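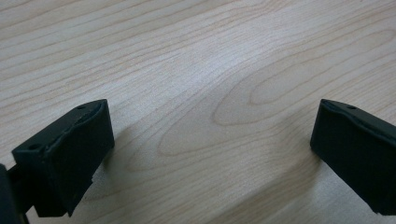 Sorcha Doherty told us that she did not fear for her job when the arms came to Kirkoneck, but that she missed deciding for herself in which order to do things. We heard this remark, in different words, from many of the workers at the assembly tables, and it is the starting point of this section.

4.2 Changes in the daily work

Before automation, one worker at Kirkoneck sorted, turned and packed a part alone. Now the arm does the picking, and the worker teaches it new parts by hand with a gripper tool, then checks the result. Teaching takes 70 minutes of a shift. The plant at Brirkau, which uses the same Dunne cell, gives this task to only six persons, and the others there told us they feel left outside of it.

The hand tool has two opposed fingers, and the worker must bring the part into the gap between them (Figure 6). For people who have used their own fingers for many years, this is a slow way to work. They must learn what the pads can grip and what they cannot — a kind of knowledge which is not written in any manual of the plant.

Figure 6. The two fingers of the hand tool over a wooden tabletop, with no part between them.
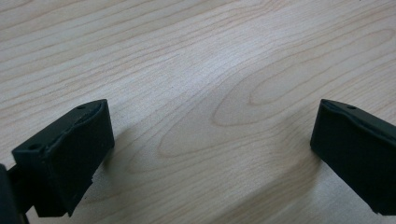
This knowledge is also not paid. In the wage table of Kirkoneck, teaching is counted as machine tending, the same grade as filling a tray. Several workers asked for a separate grade in June, and at the time of our last visit they had no answer. We return to the question of pay in Section 5.

Contact: Brudurden Work Studies Group © 2019 | Back to top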